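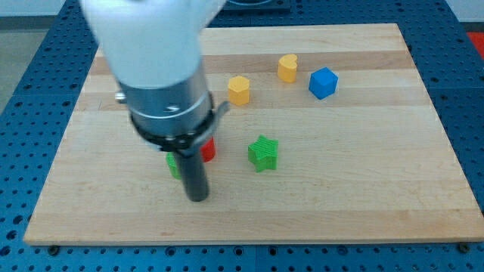 The team at Omby spends most of its working day pushing small blocks across a board. An operator steers the arm by hand controller, the software logs every movement, and the recordings go to a learning system that is meant to do the same job from a typed instruction.

The engineer who runs the sessions says the pushing itself is simple. "You have one finger and no grip, so all you can do is nudge," she says. "A heart shape turns when you don't want it to. A cylinder is worse. People get a feel for it after an hour or two, and that feel is what we are trying to record."

So far Omby has kept some 210 hours. Operators work in pairs, one steering and one writing down what was asked for, and they swap after 3 runs. Instructions are short – "move the green star away from the others", "put the blue cube next to the heart" – and the wording is left to whoever is writing.

She did not want it tidied up. "If everyone says 'push', the system only learns 'push'. We want 'shove' and 'slide' and 'bring it over a bit'."

Failed runs stay in. In December the team tried training without them, and the arm did poorly whenever a block ended up in an odd spot. "It had never seen anyone get out of trouble," she says. The failures went back in the same week. 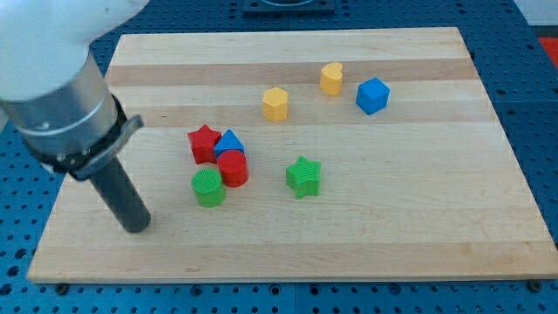 Villalba, which is gathering its own recordings, takes the view that one board and one set of blocks is too narrow, and that the hours would be better spent on many different tables.

She accepts part of that. A second board is planned at Grerivgate, with other shapes and 6 new operators. "But I'd like this one to work first," she says. "We still lose the star in the corners."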